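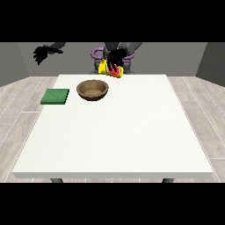 How does a robot learn to tidy a table?

The Edari kit from Flurau helps schools to find out. It is a set of lessons for a classroom computer, and it has been on offer to primary schools since January.

The robot in Edari lives inside a computer program called a simulation. It has a dark grey body and two black hands with fingers. In this lesson its right hand has hold of a yellow object, and there is a brown bowl on the white table. The left hand is open.

Picking things up is easy for you. A robot must be told where to move its arm and how far to close its fingers. In a simulation it can try again and again, and nothing gets broken.

What is in the kit?
The kit has 6 lessons, 2 posters and a guide for teachers. Pupils work in groups of 4.

Words to know
Simulation: a pretend world made by a computer.
Grasp: to take hold of something.

Schools may borrow the kit from the Sirndale Learning Library. Please ask your teacher to write to Bhupendra Rathore, Schools Officer, and to quote kit number 696.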